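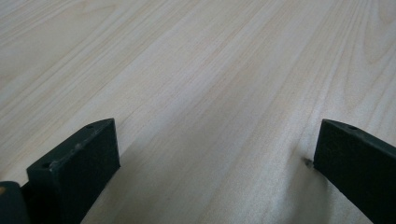 Print this page
E-mail this page

I love a slow train, and I think we should stop apologising for them. The one from Grondham to the coast makes 17 stops, takes most of a morning and has never, as far as I can tell, been in a hurry! You pass the backs of gardens, a boatyard, a field of very serious-looking geese. Give your eyes that long with nothing to do and they start finding things, the way they do with a pale piece of wood, where the grain runs along in fine, slightly wavy lines until it suddenly swings into a big arching loop up in one corner. The line past Veno is like that - miles of straight, flat country and then a great lazy bend round the estuary that I look forward to every single time.

The case for speed is always made in minutes. A new fast service would save us 28 of them, we're told, and it would do so by missing out the small stations altogether. But people live at the small stations! They go to college from them, and to the dentist, and to see their mums. A village of 300 people with a train is a different place from a village of 300 people without one, and I've lived in both.

So run the fast trains too, by all means (I'll take one when I'm late, and be glad of it). Just leave us the stopping service, with its rattly windows and its tea trolley, and please print the timetable in letters big enough to read on a dark January platform.

Print this page | E-mail this page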